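Mestow two-arm garment cell – setup and care

The Mestow is a bench cell for handling clothes on hangers. Two arms share one aluminum rail in front of a white work surface, with plain walls on either side. It ships from Zilthorpe with the rail leveled and the arms parked. Everything else on this page is done on site.

Mounting the arms

Each arm bolts to a black plate on the rail. Loosen the plate bolts one turn, slide the plate to its mark, then tighten in a cross pattern. Do not lift an arm by its gripper. The perforated links are stiff along their length but will twist if the arm is carried by one end.

After moving a plate, run the homing routine with the table clear. If an arm stops short of home twice in a row, check the toothed strip on the front of the rail for lint or a trapped thread before changing any settings. Thread is the usual cause.

Cable routing

The purple cables need slack at the gripper end. Set the loop with the arm at full reach, then fold the arm back and confirm that the cable does not catch on a joint housing.
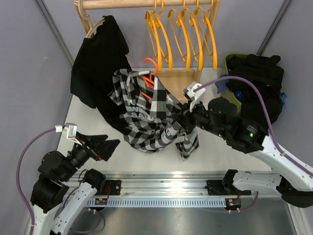 Check the loop again whenever the rack or the bin is moved. A cable that clears an empty bin may drag across a full one, and steady rubbing will wear the jacket long before a fault shows up in the log. Replacement cables are sold singly under part number 441.

Rack and hangers

The wooden rack stands at the far side of the table. Wood or plastic hangers can be used, mixed on the same rod. Reteach the rod height after any change of rack – the stored value is not carried over. Thin plastic hangers flex when a heavy shirt is pulled from one side, so lower the pull speed to 30 percent for these.

Routine care

Wipe the fingertips with a dry cloth at the start of each shift. Brush lint off the rail and the metal floor panel below it. Keep liquid cleaners away from the circuit boards under the plates.

Every 27 operating hours, check the plate bolts and the gripper screws. In March the Drollon fingertip was replaced by the Yeom type, which has a softer pad and wears faster. Cells with Yeom tips should have them changed when the pad edge is no longer square.

Replacing a fingertip

Switch off power at the wall and wait 30 seconds. Remove the two screws, pull the tip straight off and fit the new one without glue. Restore power, home both arms and repeat the grip calibration on the side that was changed.

Page revised 14 April 2025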